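2020-03-20

Up before the alarm, which was a waste of a good alarm. Toast, coffee, second coffee, and then the walk up the hill to the Ó Flaithearta building with my lunch in a bag that used to hold somebody else's lunch. Plutitz was very quiet. The bakery had its chairs stacked inside and a sign on the door in three colors of marker, the last of which had clearly run out halfway through the word "until."

Room 41 smelled of floor cleaner and, faintly, of soup. I had it for four hours, on paper. In practice the first of those went to finding the thread. The good thread lives in the drawer marked GLOVES, and the gloves live in the drawer marked MISC, and the drawer marked THREAD has held nothing but rubber bands and a takeout menu for as long as I've been coming here. I have thought of relabeling them. I have also thought of learning Italian.

The thread we have now is the Jonine, black, bought in a great hurry when the Pradura ran out. I miss the Pradura. It did what it was told. The Jonine has opinions, mostly about going back to the shape it had on the card, and it will wait until you've got a nice flat throw laid down and then lift up in a little curl, like a cat raising its head to see who came in. I read in the old manual (the 2000 edition, the one with the cover held on by tape) that a thread's memory can be reduced by drawing it gently between the fingers. I drew it gently between my fingers. It remembered everything.

Still, I got going. Placing the strands first and tying later is supposed to be calming, and for a while it was: in, around, out, leave the tail, move along. I even got a bit of a rhythm up, and hummed, and had to stop humming when I noticed it was the jingle for the mattress store. Then the tying. Wrap the thread around the metal, reach for the tail, pull through, lay it flat. Four verbs. A child could say them.
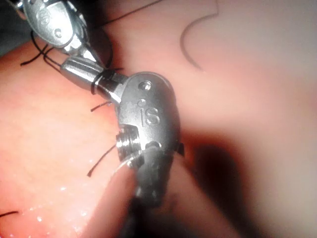 Six strands in, thread around the collar. Note shine.

I like the wraps best, if I'm allowed a favorite part of something I am not very good at. There's a moment when the thread is wound on snugly and everything is still possible. You haven't dropped the tail yet. You haven't reached for the tail and picked up its neighbor, a thing I did this morning with total confidence, and then tied a very handsome knot between two strands that had no business knowing each other. I admired it for a bit before I understood what I had made. Then I got the scissors.

What I never remember, from one session to the next, is how big everything looks up close and how small it is when you sit back. Close in, it's all polished curves and those letters standing up out of the metal, and a strand looks like something you could moor a boat with. Then you lean away and rub your eyes and the whole morning's work would fit under a cookie. I spent what felt like a week on one knot, and it would not impress an ant.

Ate lunch on the windowsill at the end of the hall. Cheese sandwich, squashed on one side from the walk. It started to rain and I watched a man below try to get a very large cardboard box into a very small car. He tried it long ways, short ways, and at an angle, then stood back with his hands on his hips for a while. I felt a certain kinship. When I looked again he'd gone and so had the box, so one of us had figured something out.

Afternoon better, or at least less bad. Shorter tails helped. So did slowing down, which everyone has told me all year and which I've been too busy hurrying to try. The last few knots sat flat and stayed flat. One of them I'd have been happy to show to somebody, but the hall was empty and the soup smell had no comment.

The assessment is in May, or it was when I left the house. There was a new sheet taped up by the elevator saying that dates "may be subject to review," and someone had corrected the spelling of "subject" in red pen, so at least standards are holding. I'll assume May. It's easier to dread something with a month attached.

Put everything away. Put the thread back in GLOVES, where it belongs. Walked home the long way with wet cuffs, and found a black end of Jonine stuck to my sweater, curled up exactly the way it had been on the card. It's on the kitchen table now next to the salt.

To do: ask about Pradura. Buy bread, if there's bread. Cut my fingernails. Call the landlord about the drip under the sink, which I tried to fix with string.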